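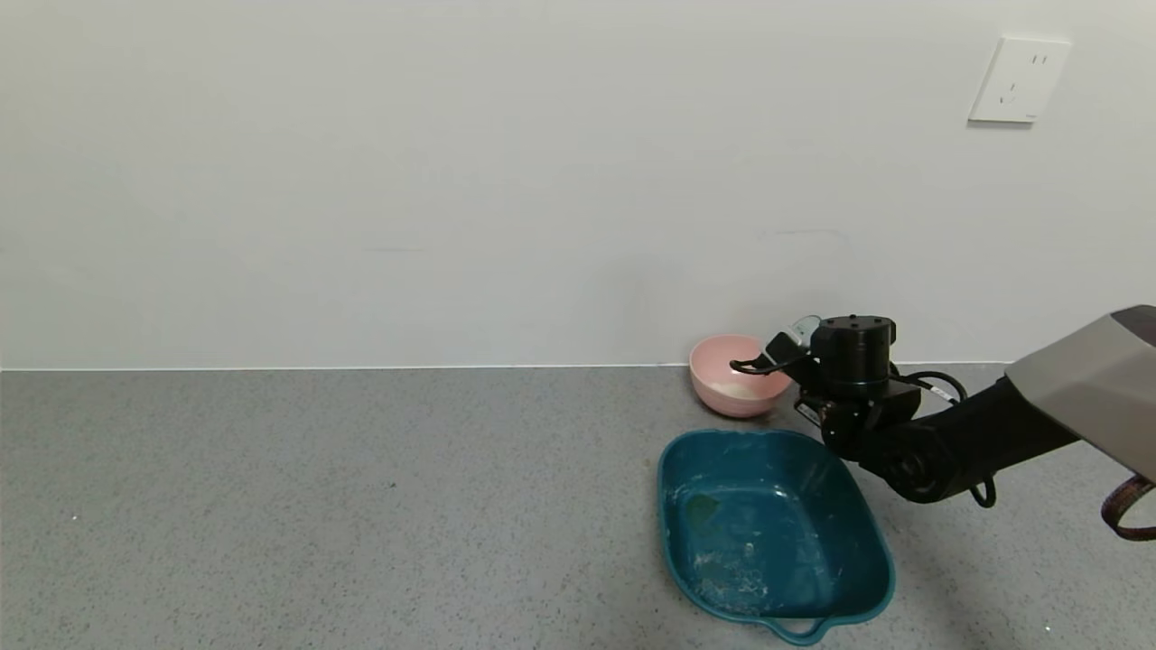
## 4. Preparing the pouring trial

This section is for the granular transfer study with the Karnamance controller. Please read section 3 first, especially the part on stopping the arm.

1. Put the pink bowl near the wall and the teal basin in front of it. Leave free space on the left of the counter.
2. Open Trarkex and load the profile `bowl_near_wall`. Wait until the status line shows READY.
3. Open the gripper fully and check both textured pads from the wrist view. The slots in the fingers must not be blocked.

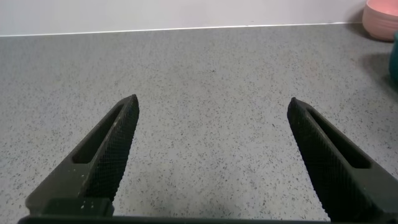
4. Start the recording before you move the arm. The method compares the wrist view with the head view, so both streams must run.

**Caution:** Keep your hands away from the counter when the arm is enabled.

### 4.1 Reference view

Hold the gripper open over bare counter, with the bowl in the upper right corner of the wrist view.

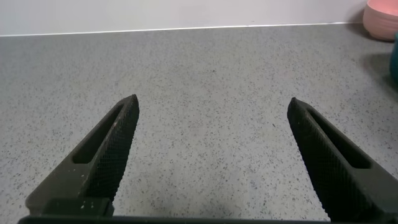 *Figure 4-2. Wrist view with open fingers, bowl at upper right.*

Save the view as `ref_a`. Ansel Ruiz-Ortega trained the first model on 2,492 episodes, and each one starts from such a view. If the bowl is moved during a session, save a new reference – the old one gives wrong distances.

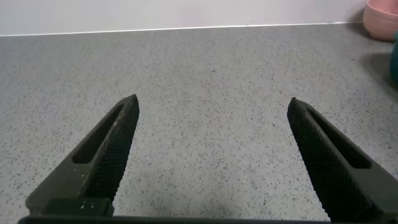 **Can I train with fewer episodes?**
With 2,000 episodes the model still learns to reach the bowl, but the pouring angle is less stable. Use the smaller set only for testing your installation.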